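Gallery: Robotic Disassembly of Desktop Computers 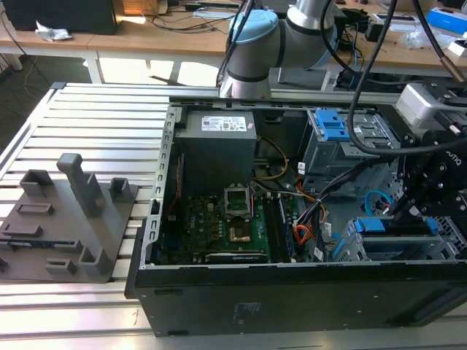
Sze-wing Tsai
Research Engineer, Zondatau Laboratory
October

The Zondatau Laboratory studies how robot arms can take apart used office computers so that working parts may be recovered. The present study, carried out under the Illow project, asks whether a single policy trained on human demonstrations can handle cases of different makes and layouts without a separate program for each one.

Pictured in this gallery is an opened tower laid on its side, with the gripper over the drive bay area. The blue plastic latch and tray handle mark the parts of the case that matter most to this stage of the work. Cables run close to the cage, and the policy must plan its approach with them in view.

The gray 3D-printed plate at the left of the table carries posts, brackets and blocks of several shapes. The camera mounted above the gripper supplies the close view used in the final part of each reach.

Training drew on 2,783 demonstrations recorded by 16 operators. Evaluation consisted of 300 trials on towers that did not appear in the training set. Performance was weakest on cases with dense wiring — a result consistent with our earlier tests — and a further collection of about 145 demonstrations is planned for that condition.

Comments (3)

R. Wyss
Is the side panel removed by the robot as well, or by hand?

Sze-wing Tsai
By hand in this study. Panel removal is handled under a separate work package.

Wokitz
We see the same trouble with wiring on small-format cases. Will the trial logs be released along with the paper?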